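4.2 Fitting and adjusting the lid hinge damper

The Basano damper controls the closing speed of a hinged lid or cover. It is supplied set for lids of medium weight. Fit it with the power to the appliance switched off at the wall.

1. Open the lid fully and support it with a prop. Do not rely on the old damper.
2. Remove the 3 mm retaining clip from the hinge pin and keep it.
3. Slide the damper onto the pin with the arrow facing the hinge.
4. Refit the clip. It must sit fully in its groove.
5. Turn the adjuster to 22 on the scale, then remove the prop.

CAUTION: Keep fingers clear of the hinge side until the clip is in place.
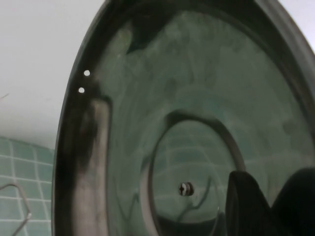 Adjustment depends on the weight of the lid and on where the load is carried. Start at 22 and test from the half-open position. If the lid drops, turn the adjuster clockwise in small steps; if it stays up, turn it back. A round, glossy lid with a thick black rim shows smudges readily, so hold it by the rim during the test and leave the smoky centre alone. Do not set the adjuster above 70.

Note: The damper is stiffer in a cold room. Allow it to stand indoors for 40 minutes before making the final setting.

6. Close the lid and check that it rests evenly on its seat. A gap on one side means that the pin is not fully home - repeat from step 1.
7. Write the final setting on the card inside the back cover.

For lids with two hinges, fit a damper to each and use the same setting on both. Spare clips are listed in section 7 under Adus fittings.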